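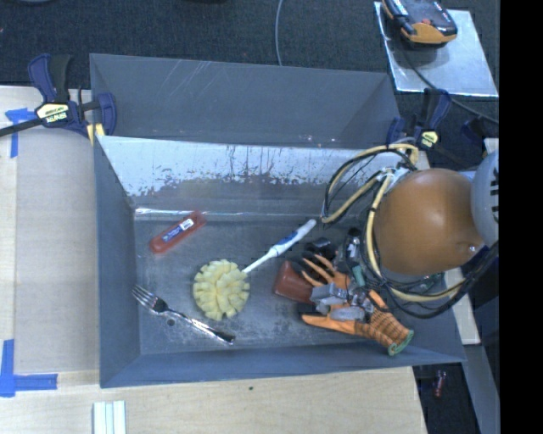
March
By the Cavdale Bench Practice Group
Filed under: Robotics > Standards & Good Practice

4. What the written rules cover, and what they leave out

We compared two documents that labs now cite when they report bin-picking results: the Clundel checklist and the longer Rotemstead guideline. Both promise that a second lab can repeat a trial from the written record. We doubt that either one delivers this, and the reasons are mostly dull ones that have to do with clamps, tape and gloves.

Start with the bin. The Clundel checklist asks for inner dimensions and material and stops there. It has no line for how the bin is held down. In the cell shown in Figure 1, bar clamps sit at both upper corners, and the clamp on the left has its handle pointing upward. A clamp of that height is an obstacle for any planner that lets the wrist pass low over a corner, and a lab that bolts its bin from underneath will be running a different task under the same name. The Rotemstead guideline does ask for "fixtures," in an appendix, with no instruction to measure them. Of the 25 reports we read that claim to follow it, 2 gave clamp positions.

Figure 1. Gloved robot hand at a reddish-brown object in a clamped gray bin, with a red translucent case, a round brush and a fork also in the bin. Blue tape marks are on the table at left.

Surface condition gets even less attention. Both documents treat a gray bin as a gray bin. The floor in Figure 1 is scuffed and mottled, and the upper band of the inner back wall is bright and patchy where the rest is darker. Anyone who has tuned a depth camera over worn surfaces will want to know this before reading a success rate. We found no report that mentioned wear at all. A photograph of the empty bin at the start and end of each block of trials would cost very little, and we can't see why it was left out of both texts.

The object rules are stricter on paper. Rotemstead requires a mixed set, with at least one thin metal item and one item that light can pass through. A fork and a translucent case would meet that wording. But the wording says nothing about pose. A fork lying flat in the open and a fork with its tines against a wall are separate problems, and a lab is free to lay out whichever it likes. Supporters of the guideline reply that random placement takes care of this over 50 trials. It might, if placement were random. At Villanueva, where we sat in on one block, the operator dropped items by hand and nudged any that landed on top of each other. The record for that block reads "random."

Then there is the hand. Glove type, fingertip coating and cuff position all change how a grip behaves, and Clundel files the lot under "end effector, describe." Most of the descriptions we read were a product name. Neither document sets an interval for replacing a glove. We asked the maintainers of Rotemstead whether 10 hours of contact would be a sensible limit and were told the matter was out of scope.

Cables are left out too. A harness that bulges outside the arm covers, as in Figure 1, can reach over a bin wall before any part of the arm does. We would require a side view of the harness at the lowest planned wrist height.

We don't argue for dropping either document. Our complaint is that "compliant" has become a word in abstracts, and at present it tells the reader that a form was filled in. Section 5 sets out the fields we would add and gives the results of asking two groups to rebuild the Cavdale cell from the existing forms alone.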